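4.2 Handling of flexible packets

Clearing away food packets is a small part of kitchen work, but it combines several difficulties that the rigid items in Section 4.1 do not. A packet changes shape when it is pressed, its outline depends on how it was put down, and a shiny surface returns highlights that move with the viewpoint. We therefore treated packets as a separate class in the Gindstead task list, with their own grasp planner settings and their own failure codes.

Each trial began with one packet lying flat on the work surface. The arm had to approach from above, close on the packet, raise it clear of the surface and release it over a marked drop area. A trial was stopped if the planner had found no grasp after 15 seconds.
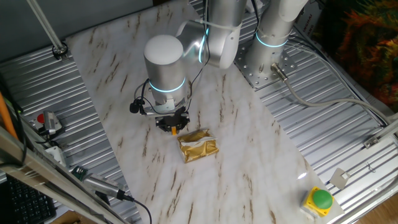
Nevzat Yazıcı
Research Engineer, Household Tasks Group, Gultadham Laboratory

Figure 3. Parallel gripper above a gold foil snack bag on the marble-patterned board.

Over 161 trials, the arm completed the full sequence in 102. Most of the remaining trials ended before contact. The depth estimate on reflective packets was often broken into patches, and the planner either rejected every candidate grasp or placed one on a region that did not exist. Matt paper packets seldom caused this fault.

Failures after contact were of two kinds. In the first, the fingers closed on a flat part of the packet and slid off without gathering any material. In the second, the packet was lifted by a single corner and swung, so that it fell short of the drop area. Lowering the closing speed reduced the first kind but had no clear effect on the second. Grasps across a raised crease were the most dependable, and the Tamayo planner was later changed to give them a higher score.

A person does the same job in a second or two, usually without looking closely. The median time for a completed trial was nine seconds, most of it spent on planning. At this rate the arm could clear a table after a meal if left alone to do so, but a failure rate of more than one in three would still require someone nearby. Section 4.3 repeats the test with packets that overlap.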